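**Reseña: pinza Damano para brazo de taller**

Compré esta pinza en septiembre para el taller compartido donde trabajamos con un brazo KUKA. Pagué 300 euros y la usamos con objetos pequeños: juguetes, un cepillo, un cuenco. El montaje me llevó dos tardes, porque las instrucciones son muy breves y el dibujo de los tornillos no es claro.
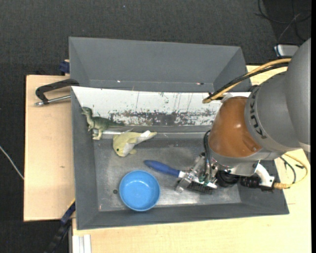

*La pinza sobre el cepillo de mango azul, en la bandeja gris.*

Lo mejor es el agarre en los mangos finos. Levanta hasta 8 objetos seguidos sin ajustar nada. Con los peluches va más lenta y a veces toma solamente la tela. También hay que cuidar las mangueras: yo las até dos veces antes de encontrar buena posición.

Antes probé la de Lemau, que es más ligera pero tiene más juego. Le pongo cuatro estrellas de cinco. La quinta la guardo para cuando mejoren el manual.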